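Grallstead Adult Learning — Household Skills, Laundry and Utility Spaces
Handout for week 2, Tuesday group
Posted by S. Poojary
2 comments · 272 shares

Bare concrete floors in utility rooms

Most of the houses you will work in have a utility room, a back porch or a lean-to where the washing gets done, and in a good many of them the floor has never been covered. These notes deal with looking after that floor and with where things should go while you work on it.

What the floor is

A trowelled concrete floor is rarely one colour. Expect pale grey with patches of cream or tan, smoother areas where the trowel was worked longer, and rougher ones where the grains of the mix show. These differences are in the surface and will not scrub out. Learners lose a lot of time on marks of this kind. If a patch looks the same after one clean and a full dry, leave it.

A faint shine in one area can mean several things: an old sealer, foot traffic, or a hard trowelled finish. Put a few drops of water on it. If they soak in and darken the concrete, the floor is unsealed there. If they sit on top, there is some kind of coating and you should use less water when mopping.

Clearing before you clean

Lift everything, including the small plastic things. Pegs, clips and odd parts from drying racks are usually what gets missed, and they crack when stepped on. Put them in one container and stand it on a shelf or worktop. Plastic tubs left on the floor collect grit underneath, and the grit scratches when the tub is dragged.

Order of work

Sweep first with a stiff brush, from the far wall to the door. Concrete sheds a fine dust for years if it was never sealed, so sweep twice, the second time across the first. Then damp mop with plain water or a weak solution of neutral cleaner. We use Stodar in the practice room at 100 ml to the bucket. Check the label on whatever the household has.

Do not use vinegar or descaler. Acid eats into cement and leaves a pale, rough patch that holds dirt afterwards. Bleach is not needed for ordinary dust.

Let the floor dry with the door open. Plastic goes back last, wiped underneath.

Sealing

Dust that comes back within a day or two of sweeping is a reason to mention sealing to the householder — it is their decision and their cost. The Undance sheet from week 1 has the questions to ask before recommending it. Never seal over damp.

For next week

Read page 459 in the folder (drying racks and airers) and bring gloves.
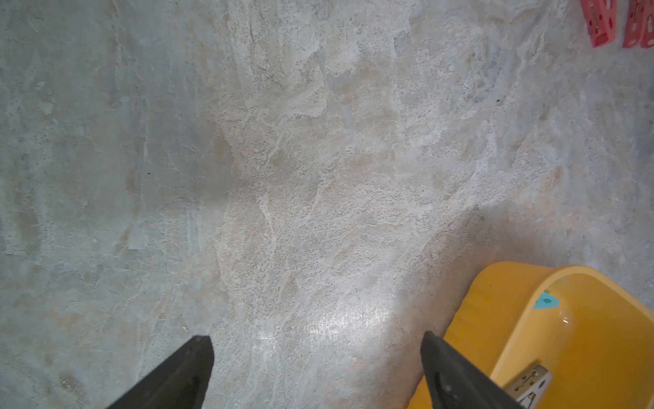

How long should a concrete floor be left after mopping before tubs and baskets go back on it?

Leave it until the colour is even again and the surface feels dry to the back of the hand. With the door open that is often a couple of hours, and longer in January or in a room with no window.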